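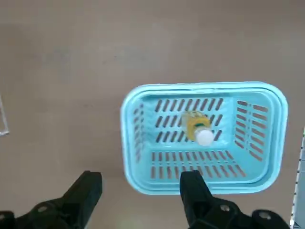 How Do You Teach a Robot to Pick Something Up?

By Ayuba Agbenyega
Last updated: Aug 8, 2024
Reading time: 3 minutes
Print this page | E-mail this page

A robot arm doesn't know how to do a job when it comes out of its box. One way to teach it is to have a person do the job through the robot, over and over, while a computer keeps a record. Say the job is putting a bottle in a basket. The computer saves what the cameras see, and a camera near the gripper gets a very close look: two black fingers, the blue basket, and a yellow bottle with a white cap lying inside it. The computer also saves how far each joint has turned.

One full try at the job is called a demonstration, or demo. At Trandutik, a small robot lab in Dralliscombe, people made 424 demos of one job last January. Each one was a little different, and that helps. A robot that has only seen one way to reach for a bottle gets stuck when the bottle is moved. 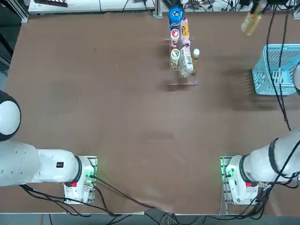 There are two main ways to make a demo. In the first, you hold the arm itself and push it through the job, a bit like guiding a friend's hand. In the second, you work from a short distance with a controller, and the arm copies what you do. This is called teleoperation. "Tele" means "far," but you can be in the same room.

Driving a robot takes practice. New drivers at Trandutik train for 18 hours before their demos are kept. They have to learn to move slowly, because you can't feel a bottle through a controller the way you can with your fingers. 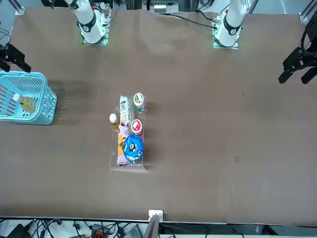
Crowded places are the hard part. A person can slide one thing out from a full shelf without thinking much. A robot has to find a spot for both its fingers first. With cups and packages packed close together in a clear tray, like the ones in the middle of the brown table, there isn't much room between them. The driver has to choose which side to come in from — and the robot learns from that choice too.

After the demos are saved, a computer program studies them and looks for patterns. Then the robot tries the job with no driver. If it drops things, people make more demos and the program studies those as well.

Print this page | E-mail this page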